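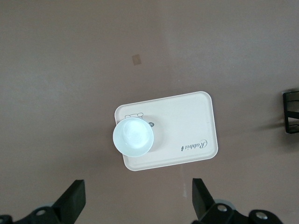 Every kitchen has a drawer that won't close because of a spatula. Mine was the second one down, and I fought it for two years before I gave in and emptied the whole kitchen onto the floor one wet afternoon in June. What follows is how to set up a small rental kitchen so that making tea doesn't involve moving a colander. It costs very little and will mildly annoy whoever you live with.

## Before you start

Eat something. You will not have access to a plate for a while.

You also need:

- a roll of masking tape and a pen that works
- two cardboard boxes
- a tape measure
- somewhere to put everything (floor, bed, an understanding neighbor)

Don't buy organizers yet. I bought a bamboo drawer divider from Varier before measuring anything, and it now holds screwdrivers in the hall closet, where it does a very nice job.

## Step 1: Get it all out

All of it, including the cupboard over the fridge. Mine held a fondue set and the instructions for a microwave I no longer own.

Put the things you used this week in one pile. Put everything else in another. The second pile will be much bigger and you'll start making speeches on its behalf. Ignore the speeches.

## Step 2: Box the doubtful stuff

Anything you can't decide on goes in a cardboard box. Tape it shut, write the date on it, and put it somewhere inconvenient. If you go and fetch something out of the box, that thing gets to live in the kitchen again. My box is marked March 11, 2021, and so far it has given back one potato ricer.

Efua Laryea, who used to share this kitchen with me and still has opinions on it, thinks the box is cowardly and that I should just give things away. She took the fondue set, so I suppose we were both right.

## Step 3: Measure the cupboards

Measure the inside, and measure it at the front and the back. My building is old and the builders were relaxed people. The base cabinet is 568 mm deep on the left and noticeably less on the right, where a pipe comes through. A pull-out shelf from Sugiyama fit perfectly for the first half of its journey.

Write the numbers on a strip of masking tape and stick it inside the door. You'll want them again in the store, so take a photo of it too.

## Step 4: Sort by job

Most of us sort by type: glasses with glasses, pans with pans. It looks tidy and makes you walk laps. Try sorting by what you're doing when you need the thing.

- **Hot drinks:** kettle, cups, tea, coffee, sugar, the good spoon. All within one arm's reach.
- **Chopping:** boards, knives, peeler, and the trash close by.
- **Cooking:** pans, oil, salt, wooden spoons, next to the stove.
- **Eating:** plates, bowls and forks, near the dishwasher or drying rack.

If a thing belongs to two jobs, put it with the one you do half asleep. 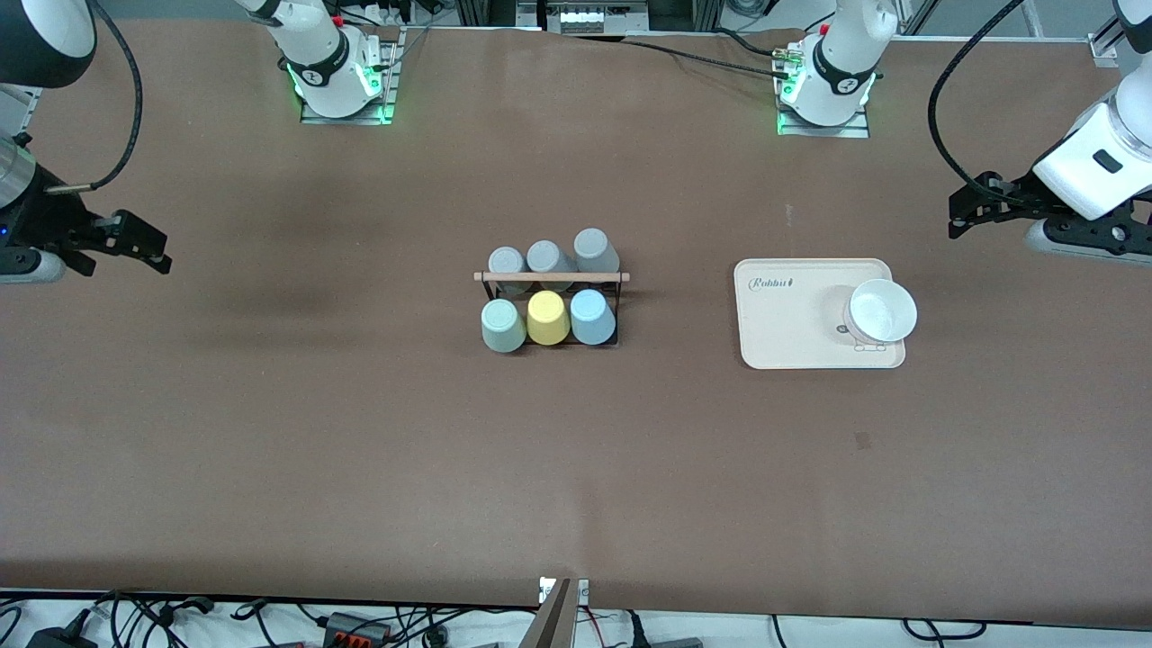 **Should cups hang on a rack or go in the cupboard?**

A rack is better if you use the same few every day and have counter to spare. If your counter is the width of a paperback, keep them in the cupboard on the lowest shelf, handles facing out.

## Step 5: Give trays a slot

Trays and baking sheets want to stand on edge. Lying flat, the one you need is always at the bottom. A tension rod wedged upright between two shelves makes a perfectly good divider, and so does a sturdy file holder. Shigeru Tanabe downstairs uses an old record rack from the Mirkbridge flea market, and I've been jealous of it ever since he showed me.

## Step 6: Label, briefly

Put masking tape on the shelf edges saying what goes there. It looks like a preschool. Leave it up until people stop asking where the bowls are, then peel it off slowly so it doesn't take the paint with it. Old residue comes off with a dab of cooking oil and a rag.

## Step 7: Put up with it

For the first few days you'll open the wrong door every single time. Don't move anything back yet. Once you've cooked a few real dinners, shift whatever still bugs you. I ended up swapping the pans and the mixing bowls.

The spatula lives in a jar by the stove.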